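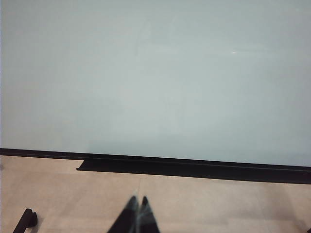 How does a robot know where to move its hand?

A computer program tells it, one tiny step at a time. Programmers call this job planning. First the software looks at camera pictures and works out what is nearby. Then it tries out paths – up to 4000 of them! – and throws away any that would bump into something. The best path wins, and the motors get their orders.

Try it yourself: shut your eyes and plan how to touch your nose in five small moves. You just wrote a motion plan!

Words by Aino Leinonen | © 2023 Bratbridge | Back to top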